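Notes for the lint-roller set, Briltside bench. Read before you pull, the layout changed in March.

## What's in it

- 267 episodes, teleoperated, two arms
- garments: shirts only for now, laid flat and face up
- tool: lint roller
- clutter on the table in most episodes — can, bottle, pencil, sticky note, whatever was going
- held out for testing: 81 episodes, don't train on these

Frame rate and joint names are in `meta.yaml`. Same names as the Flendov folding set so the old loader should work. If it doesnt, check your version first.

## Setup

Teal carpeted table, folding divider round the back and sides. Left arm has the gripper and does the rolling. Right arm has the five-finger style hand config, logged in every episode even when it's idle. Don't drop those columns, the policy needs to learn to keep that hand out of the way.

Operator starts near a shoulder and works down. Clutter stays where it is unless it blocks the roller. Dark navy with small white dots is the hard shirt: the dots look a lot like lint to the scorer.
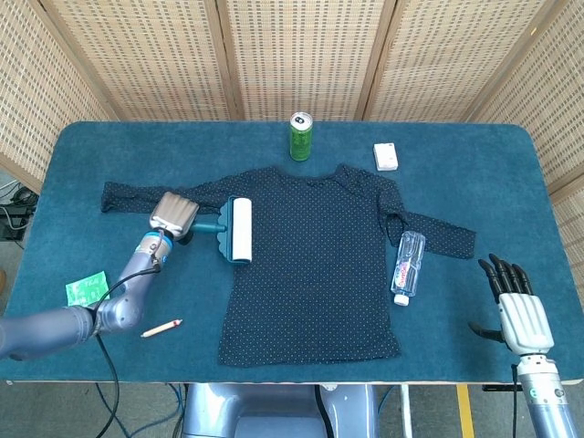 ## Labels

Each episode has a `phase` track: reach, press, roll, lift. Press starts at first contact. We had 2 people labelling and they disagreed mostly on where roll ends — treat that boundry as soft.

`success` is operator judgement, yes or no. No force data.

## Known problems

- sleeves under-covered, most strokes are on the body
- clear bottles get missed by the depth camera
- cables show up on the floor in a lot of views, mask if you care
- a few episodes have the wrong garment tag, fix coming Friday

## Next

Target is 2000 episodes. Trousers after shirts. Amitel loader support not started.

Maintainer: Alemayehu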